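In defense of the bin

I own a bin. It's big, gray and open on top, and everything in my house that has no home ends up at the bottom of it. My sister-in-law Sigita Siliņa thinks this is a moral failing. She owns 526 labels (she told me the number, proudly!) and a drawer unit from Murneo with a slot for every size of battery.

I've tried her way. Last June I bought the full Kutari divider set, cleared a shelf in the hall closet, and sorted for two evenings straight. Buttons with buttons, hooks with hooks, little plastic feet from furniture I no longer have. It looked wonderful for maybe a month. Then I came home with a single odd bracket in my pocket and there was no compartment for a single odd bracket, so I put it on top of the dividers, and you can guess the rest.

My complaint about sorting is that you pay for it up front. Every small thing asks you a question before you can put it down – what are you, where do you go, will I remember I decided that? A bin asks nothing. You pay later, when you need the thing, and most of the time you never need the thing. I'd rather spend five minutes rummaging twice a year than a whole evening sorting stuff I'll probably throw out anyway.

But it has to be the right bin. Wide, so you can see the floor of it. Tall sides, so nothing hops out while you dig. And please, only one layer! Once things start sitting on top of other things you've got a landfill, and I'll happily hand Sigita that argument. When I can't see the bottom anymore, I tip half of it out and get rid of whatever I can't name.

I'd also stay away from anything pretty. A nice bin makes you careful with it, and a bin you're careful with is just a drawer with no front. Scratches and scuffs are fine. Mine has plenty. 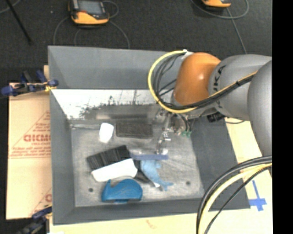

Sigita says I'll come around when I'm older. I'm older than she is, by the way. She did call me last month looking for a spare shelf peg, because her peg compartment was empty, and I found her one before she'd finished explaining what size she needed. She has since made a label for it.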